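4.2 Sorting bricks by color with two arms

We come now to the task that took up most of our March sessions, and which we have grown rather fond of along the way.

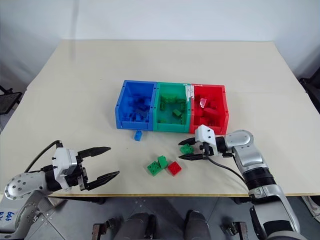 Figure 3. The brick sorting task, with blue, green and red bins and the last bricks still on the table.

Each trial begins with loose bricks spread over the near half of the table, and the policy has to put every one of them into the bin of its own color. The Norkier policy was trained on 255 demonstrations, and we gave the Vomel baseline the very same set so that the two could be compared fairly. Both were allowed 400 seconds per trial.

What pleased us most was how the arms learned to share the work – a brick near the middle can be reached by either one, and early versions of the policy would often send both after it. Adding the short waiting term from Section 3 cured most of this. Bricks that touch one another remain harder, as a finger needs a little room on each side, and 5 of the 10 failed trials for Norkier ended with a brick pushed out of reach while the gripper was trying to part it from its neighbor. We return to these cases in Section 5.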